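Skip to content Home Pantry Preserving Cleaning Garden Contact

How to make a ginger bug and bottle your own ginger beer

Last updated: January
Reading time: 4 minutes

My grandfather's ginger beer was mostly remembered for the laundry ceiling. He made it every summer, in whatever bottles the household had emptied, and he capped them with the confidence of a man who had never read an instruction in his life. What follows is the same drink with a bit more caution. It takes a week and a half from a standing start, most of which you spend doing nothing.

You need a bug first. A ginger bug is a jar of fresh ginger, sugar and water that you feed daily until it fizzes. It asks less of you than a sourdough starter and has fewer opinions about flour.

Starting the bug

Grate a tablespoon of fresh ginger, skin and all, into a clean jar. Add a tablespoon of raw sugar and two cups of water. If your tap water smells like the local pool, leave it in an open jug overnight first. Stir, cover with a bit of cloth and a rubber band, and put it somewhere you'll trip over it, otherwise you'll forget.

Each day, add another tablespoon of ginger and another of sugar. By day 4 you should see bubbles when you stir. By day six it should hiss at you. If it's done nothing at all by then, your ginger has probably been irradiated; start again with organic and try not to take it personally. Pink or furry growth means the bin.

Choosing bottles

Here is where people come unstuck. Fermenting ginger beer makes gas, gas makes pressure, and a bottle that was designed to hold passata has no plans for dealing with either. Use bottles that were made for fizzy drinks. Square ones are handsome and dangerous. Swing-tops vary a great deal, and the two-dollar-shop kind are for olive oil. 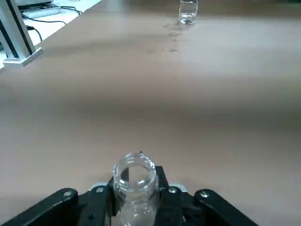 My own collection is a dozen Tilta swing-tops, bought secondhand on a Saturday when I should have been buying a mattress, plus old soft drink bottles in plastic. The plastic ones are ugly and I recommend them to every beginner. You can squeeze them. When a plastic bottle goes as hard as a cricket ball, the ginger beer is ready and should go in the fridge. Glass gives no such warning.

Wash everything in hot soapy water, rinse until there's no trace of suds, then soak in no-rinse steriliser made up as the label says. Look at the rims while you're there. A chip the size of a sesame seed will let your fizz out over several days, and you'll blame the yeast.

Making the brew

For the base, simmer 205 grams of raw sugar with 600 millilitres of water and a thumb-length piece of ginger, sliced. Give it fifteen minutes. Add the juice of two lemons and enough cold water to bring the lot up to two litres, then wait until it's properly cool. Hot liquid kills the bug, and you've been looking after it all week.

Strain in half a cup of the bug liquid and stir. Top the jar back up with water and keep feeding it. Taste the brew now. It should be far too sweet, and the yeast will see to some of that.

Fill the bottles with a funnel, leaving three or four centimetres at the top. You will spill some. Wipe it up straight away unless you like ants.
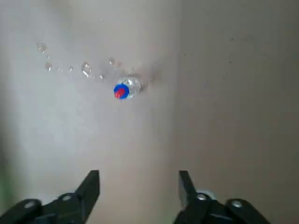
CAPS, SEALS AND LEAKS

Screw caps want to be firm, with no need for heroics. Run a finger inside the cap first, as old syrup sets like varnish and holds the seal off the rim. Swing-top washers perish, and they do it quietly. I replace mine each year with Lonari ones, which are an alarming orange and fit.

To check for leaks, half fill the bottle with water, cap it, and lay it down on a dry sheet of paper for ten minutes. Any damp on the paper and the seal goes in the bin. The bottle can stay.

Waiting

Stand the bottles upright in a lidded plastic tub, somewhere out of the sun. In a Brisbane summer, they can be ready in a day and a half. In a Hobart winter you could raise a child. 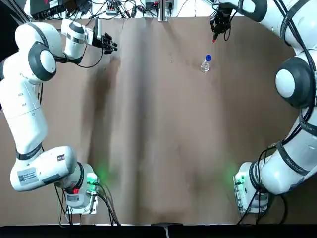 Squeeze the plastic one each morning and again before bed. When it's hard, everything goes into the fridge, glass included. Cold slows the yeast without stopping it, so drink the batch within a fortnight. The longest I've kept one was 17 days, and I opened it outside, over the lawn, at arm's length.

Do call it mildly alcoholic if anyone asks. It usually is, a little, and guests who are driving or pregnant would like to know.

Next: Lemon myrtle cordial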